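Tableware and Small Spaces – Week 2 handout
Tutor: Līga Laur. Lesthorpe evening course, room as before
Updated 15/09/2024

Stacking, nesting, spacing. Bring last week's sheet, we go straight on from "what counts as a set".

Small bowls in pastel colors on a plain ground. Keep these two in mind for the shadow part as well.
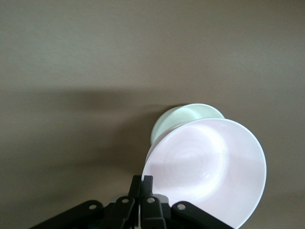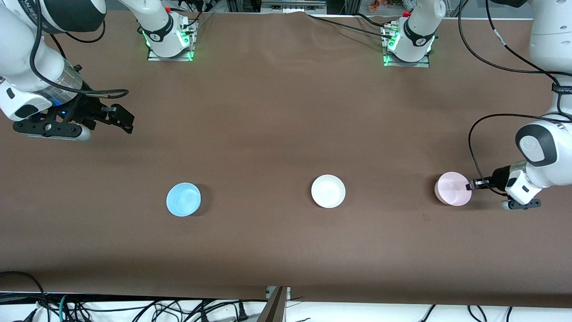

1. Nesting vs stacking
Nesting = one sits down inside the other, rims close together. Stacking = one rests on top, more air between. Most people say "stack" for both, fine at home, not fine in your write-up.
Three things decide it: slope of the wall, thickness of the rim, size of the foot. Steep wall + thick rim = tall wobbly pile. Measure the pile, then one bowl alone. The difference is what each extra bowl costs you in shelf height.

2. Color sets
Mixed pastels – why do shops sell them like this? Same shape, different color, reads as a set anyway. Change the shape and keep the color and it reads as a set much less. Try it at home with mugs.
Qusai Aoun's point from April: families give each person a color and then the set never gets put away in the same order twice. Good point, use it if you like, credit him.

3. Spacing on a table
Leave a hand's width between bowls if people will be reaching for them. Less if they are only on show. A row doesn't have to be dead straight, a bit loose looks more like a table somebody eats at. Guests pick up a bowl by the rim or from underneath, so leave room for fingers on both sides.

4. Shadows and rims
Plain, dull background = rim shows up. Shiny or patterned cloth = you lose it. When you draw, do the rim ellipse FIRST then the wall, then the shadow. Soft shadow gets soft edges, dont outline it.

Reading: Mazurek, chapter on shelves (skip the part on glass). Fakier handout if you missed week 1 – ask me, I have 20 copies left.

Homework
– pick a set of bowls you own or can borrow
– one drawing nested, one drawing in a row
– measure pile height, write it on the drawing
– half a page: would you store them nested or seperate, and where

Max 2 sheets please. Hand in at the Kondovik desk, name on the back of each one.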